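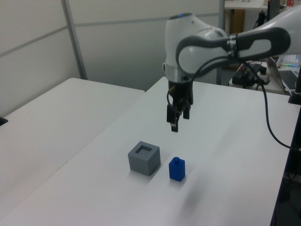

Peg keeps catching on the edge of the socket - what am I doing wrong?
Ifeoma Ezeani
Jan 11, 2024

Hi all, I'm on a second-year robotics module and our group project is a pick and insert job. The arm has to pick up a little blue block, carry it over to a grey cube with a square hole in the top and lower it in. We've called the project Carport (you can guess why, the block gets parked).

Picking up is fine now. It's the last bit that's driving us mad. We did 97 tries last week and 73 went in, and nearly all the bad ones caught on the rim and tipped over. I've checked the position of the cube again and again and it looks right to me. We have to show it in April and I'd love to get it better than that. Is it our numbers or is it the gripper?

Samuele Marchetti
Had just this on my own project! My money's on the grip. If the two fingers don't close on the block dead centre, it twists a tiny bit and then the corners don't line up with the hole, even when the position is perfect. Try closing the fingers, opening them a touch and closing again before you lift. It squares the block up nicely. Also slow right down for the last bit of the drop, we were going far too fast and only noticed when our tutor Melati Wattimena stood there tutting at us.
If it still catches, add a small wiggle - a little side to side movement while you push down very gently. It looks daft but it got us through our demo. Oh, and write down which side it catches on each time. If it's always the same one then your cube position is off after all.

Ese Okafor
sand the hole a bit bigger?

Ayodele Nwankwo
I wouldn't sand it, you might lose marks if the cube is part of the set task. Ask first. I agree with Samuele about the grip, and I'd also check that the cube isn't sliding when it gets knocked. We stuck ours down with double-sided tape and half our trouble went away.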